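홈 | 생활 | 원단·세탁 | 수선 | 최근 글 | 로그인

회색 직조 원단 덮개, 보풀과 주름 처리 방법

올풀림주의

작업대 위에 회색 직조 원단을 덮개로 깔아 쓰고 있습니다. Porari에서 구입한 것이고, 라벨에는 폴리에스터와 면 혼방이라고만 되어 있으며 혼용률은 지워져 읽을 수 없습니다. 올 굵기가 눈에 보이는 평직이고 뒷면 코팅은 없습니다. 지난 1월부터 사용했습니다.

현재 상태는 다음과 같습니다.

- 손이 자주 닿는 앞쪽에 보풀이 생김. 뒤쪽은 거의 없음
- 물건을 밀 때마다 원단이 같이 밀려 사선 주름이 잡힘
- 올 사이에 밝은색 먼지가 끼어 있고 테이프로는 일부만 떨어짐
- 재단면 한쪽은 오버로크가 없어 씨실이 조금씩 빠짐

Semstead 보풀 제거기를 써 봤는데 날망이 굵은 올에 걸립니다. 한 번은 올이 고리 모양으로 올라와서 중단했습니다. 세탁은 아직 하지 않았습니다. 수축률을 모르는 상태에서 물세탁을 해도 되는지, 세탁 전에 가장자리를 먼저 처리해야 하는지 알고 싶습니다. 밀림 방지는 테이프 없이 할 수 있으면 좋겠습니다. 상판에 접착제가 남으면 곤란합니다.

씨실날실

순서는 가장자리 처리, 먼지 제거, 시험 세탁, 본 세탁, 보풀 제거입니다. 재단면을 그대로 두고 세탁기에 넣으면 빠진 씨실이 엉켜서 가장자리가 당겨집니다.

가장자리. 오버로크 기계가 없으면 일반 재봉틀의 지그재그 땀으로 충분합니다. 먼저 빠져나온 실을 가위로 정리하고, 날실 방향을 따라 재단면을 곧게 맞춘 다음 박습니다. 그 후 2cm 폭으로 한 번 접어 눌러 박으면 됩니다. 올풀림 방지액도 쓸 수 있으나 마르면 뻣뻣해지고 회색 계열에서는 진한 띠로 보이는 경우가 있으니 안 보이는 쪽에 먼저 발라 보십시오.

먼지. 테이프는 표면에 있는 것만 떼어 냅니다. 올 사이에 낀 것은 청소기에 부드러운 솔을 달고 날실 방향으로 한 번, 씨실 방향으로 한 번 흡입하는 편이 낫습니다. 뻣뻣한 솔은 섬유 끝을 일으켜 보풀을 늘립니다.

시험 세탁. 여분 조각이 있으면 한 변 30cm 정도의 정사각형으로 잘라 네 변의 길이를 적어 두고 본 세탁과 같은 조건으로 돌립니다. 자연 건조 후 다시 잽니다. 날실 방향과 씨실 방향의 수축이 다를 수 있으므로 조각에 방향 표시를 해 두어야 합니다. 수축률이 3%를 넘으면 물세탁을 하지 말고 부분 세척만 하는 것을 권합니다. 여분 조각이 없으면 덮개 전체의 가로와 세로를 재 두고 손세탁부터 시작하십시오.

본 세탁. 찬물, 중성세제, 세탁망, 약한 탈수. 저는 Guthrie 중성세제를 쓰는데 성분이 비슷하면 다른 것도 상관없습니다. 섬유유연제는 넣지 않습니다. 표면이 미끄러워져 밀림이 심해집니다. 건조기도 제외하십시오.

올이 고리로 올라온 부분은 자르면 안 됩니다. 가는 돗바늘로 뒷면으로 빼낸 뒤 원단을 대각선으로 살짝 당겨 장력을 분산시키면 됩니다. 이미 끊어진 올이라면 뒷면에서 한두 땀 떠서 고정합니다.

다림질은 뒷면에서, 혼방 기준 중간 온도 이하로, 누르기만 하고 밀지 않습니다.

dusty_roll

보풀은 그냥 면도기로 밀면 됩니다. 저는 늘 그렇게 합니다.

씨실날실

평평한 니트나 조직이 치밀한 원단이면 가능합니다. 질문하신 원단처럼 올이 굵은 평직은 올 교차점이 튀어나와 있어 면도날이 보풀과 함께 본 올을 깎습니다. 굳이 쓴다면 판판한 바닥에 고정하고 날을 눕혀서 아주 약하게 하십시오. 저라면 작은 가위로 뭉친 것만 잘라 냅니다.

받침고무

밀림 문제만 답합니다. 원단과 상판 사이에 격자형 미끄럼 방지 매트를 넣으십시오. 저는 Katley 제품을 덮개보다 사방으로 조금 작게 재단해서 씁니다. 매트가 덮개 밖으로 나오면 가장자리에 먼지가 붙습니다.

주의할 점이 있습니다. 격자가 굵으면 얇은 원단 위로 무늬가 비쳐 올라옵니다. 올이 굵은 원단은 덜하지만 무거운 물건을 오래 두면 자국이 남을 수 있습니다. 연질 PVC 매트는 도장 상판에 가소제가 옮아 끈적해지는 사례가 있으므로 상판이 도장면이면 실리콘 쪽이 안전합니다. 구석에 작은 조각을 깔고 며칠 두어 확인한 다음 전체에 까십시오.

사선 주름은 한쪽 모서리만 고정되었을 때 생깁니다. 매트를 깔아도 주름이 계속 잡히면 원단이 바이어스 방향으로 틀어져 재단된 것입니다. 씨실 한 올을 가장자리에서 뽑아 보면 재단선과 평행한지 알 수 있습니다. 평행하지 않으면 그 올 자리를 따라 다시 재단해야 합니다. 덮개가 조금 작아지는 것은 감수해야 합니다.

올풀림주의

답변 감사합니다. 씨실을 한 올 뽑아 보니 재단선과 맞지 않았습니다. 올 자리를 따라 다시 자르고 지그재그로 박을 예정입니다. 잘라 낸 부분은 폭이 좁아 정사각형 시험편은 나오지 않을 것 같은데, 긴 띠 모양으로 시험해도 수축률이 유효한지 궁금합니다. 회색 직조 원단 사진을 올립니다.
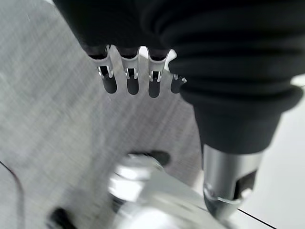 사진 출처: 올풀림주의 / 2022년 3월

씨실날실

띠 모양이면 긴 방향의 수축률만 참고하십시오. 짧은 방향은 측정 오차가 커서 쓸 수 없습니다. 띠의 양 끝에서 조금 안쪽에 실로 표시를 하고 표시 사이의 거리를 재면 풀린 올의 영향을 받지 않습니다. 사진만으로는 혼용률을 알 수 없으니 시험편은 생략하지 마십시오.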